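Teaching a Robot to Handle Clothes, One Demo at a Time

By Consuelo Goicoechea

Clothes are my favorite thing to teach with hand-held grippers, and also the thing that humbled me most when I started. You carry the gripper, you do the chore yourself, and the cameras on the tool record what the robot will later learn from. No arm, no joystick, no programming pendant! If you have a bedroom and a pile of dark laundry, you can start this afternoon.

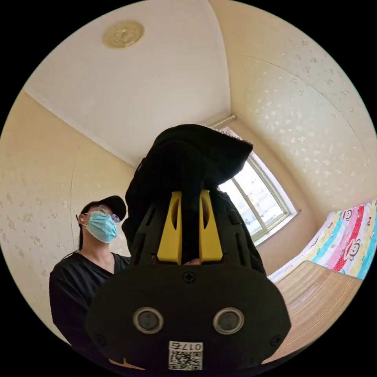
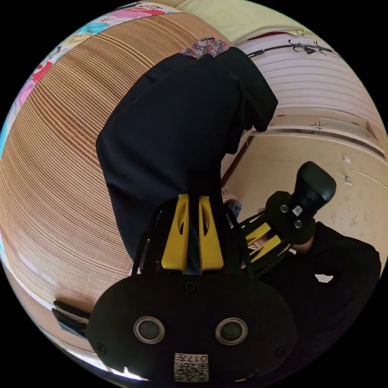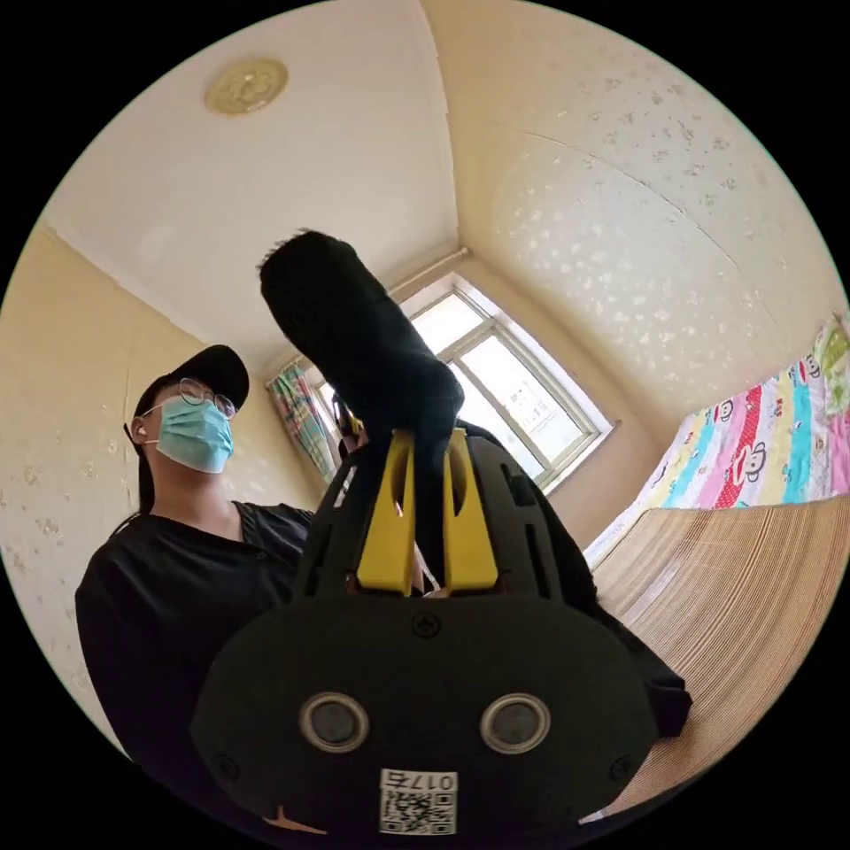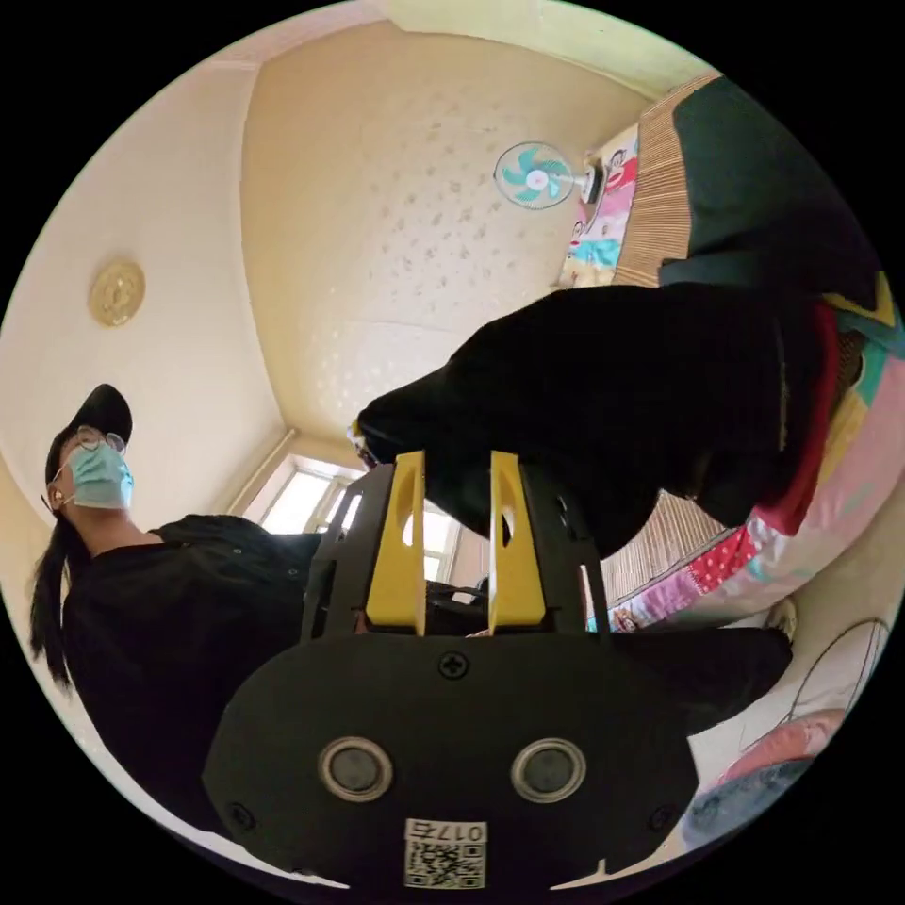

Yellow-fingered hand-held grippers at work in a bedroom.

Pladex Workshop Notes, Issue 11

What you need

- 2 hand-held grippers, one for each hand, marked left and right
- A bed or other flat surface at waist height
- Clothes you don't mind handling over and over
- Decent daylight, or a lamp you can leave in one spot
- A notebook (I still use paper)

Step 1: Set up the room

Work in a real room if you can get one. A patterned quilt, a woven mat, a window with light pouring in: leave all of that where it is. The robot is going to meet busy backgrounds sooner or later, and a spotless lab table won't prepare it for them. What you do want to clear is the floor where you'll be standing, so you can take a step sideways without looking down.

Check your labels before you pick anything up. On our set, the Chinese character for left or right comes after the unit number, and I have swapped the two more than once and lost a morning's recordings to it. Left gripper, left hand, every time.

Step 2: Warm up without recording

Spend a few minutes just opening and closing the fingers on a sock. Then a T-shirt. You'll feel how different this is from using your own hand: two flat fingers, one pinch, and no thumb to rescue you when the fabric slides. Try pinching a single layer, then a fold. Folds are easier to hold and much harder to let go of neatly.

Step 3: Pick up the garment

Start recording with both grippers open and still. Come in slowly, pinch near a seam or an edge, close, and lift straight up until the cloth hangs free. Pause there for a beat. That little pause makes it so much easier to find the pick when you go through the recordings later.

Black clothes deserve extra practice. Folds in black cloth are hard to pick out on camera, especially with a bright window behind them, so turn your body and try the same lift from another side of the bed. Do some of each. If a big bunched garment blocks most of the camera's view, keep going and finish the task anyway. Those demos are useful as long as they aren't all you've got.

Step 4: Bring in the second hand

With one gripper holding the cloth up, reach across with the other and take a second edge. Keep your elbows out a bit so the two tools don't knock together. Move them apart until the fabric opens, lower it to the bed, and release one side at a time. I count in my head: grip, grip, open, down, left, right. It sounds silly but it keeps the rhythm even from one demo to the next.

Step 5: Reset and repeat

Drop the garment back in a different heap each time. Don't arrange it! A carefully arranged heap gives you the same demo over and over, and you want variety. Swap clothes often, too.

Our first batch for the Welden project came to 1,676 demos. After we went through them and pulled everything with a fumbled grip or a late start, 665 were left for the first training run. I was crushed for one evening, and then we saw how much smoother the robot's picks were with the smaller set. Now I'd much sooner record slowly and keep more.

Common problems

The cloth slips out halfway up. You've pinched too close to the tips. Get more fabric between the fingers before you close.

The motion looks jerky on playback. You're probably tired. Put the grippers down, shake out your wrists, have some water.

The fingers won't let go cleanly. Lower the cloth until it's resting on the bed, then open all the way and back straight out.

You forgot which garment you were on. See the notebook, above. Write down the item and the start time before each round, and draw a line under it when you stop.

Next issue: sleeves, inside out and otherwise.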